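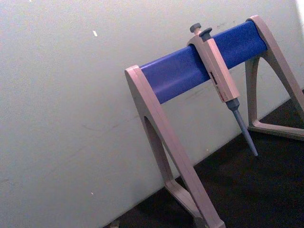
Automated liquid handling at the Hilloldale laboratory covers routine sample preparation for the water and soil sections. Staff in both sections have asked what it means for their daily work, and the answers are collected on this page. Manual pipetting remains part of the job: a single pipette on a bench stand, hung from the blue bar with no tip fitted, is still the right tool for one-off dilutions and repeat checks. The robot takes plate work only.

Which tasks have moved to the robot?
Plate filling, serial dilution and the addition of internal standard. The robot arm loads and unloads plates on the Temton deck and can run up to 413 plates a week. Sample receipt, weighing, filtration and anything with visible solids stay with staff.

Has the number of posts changed?
No. The section had 35 posts before the change and has 35 now. Two bench roles were rewritten to include deck set-up and run review. Grades were not altered.

Do I still need to keep my pipetting competency up to date?
Yes. The yearly check is unchanged. Staff who pipette less often may ask for a practice session before it. Results outside tolerance are handled as before, with a repeat after retraining.

Who is responsible for a result the robot has prepared?
The analyst who signs the run. The log lists every transfer and every fault – read the fault list before signing, including faults marked as cleared.

What happens when a run stops?
The arm parks and the deck light turns amber. Do not reach in until the door lock has released. If the stop was caused by a missed tip pick-up, the run can be resumed from the last completed column. For any other cause, discard the plate and start again from the sample.

Is the Sastgate site getting the same system?
Sastgate will use the MacLeod scheduling software from March, with manual preparation for now. Its workload, 189 samples on a normal day, does not yet justify a deck.

Will my shift change?
Overnight runs are unattended, so no night shift has been added. The early shift now starts with run review – allow half an hour. Late shift loads the deck before leaving.

How do I report a problem with the working arrangements?
Use the form on the section page and choose "Automation". Equipment faults go to the instrument desk.

Page last revised 1 July 2026.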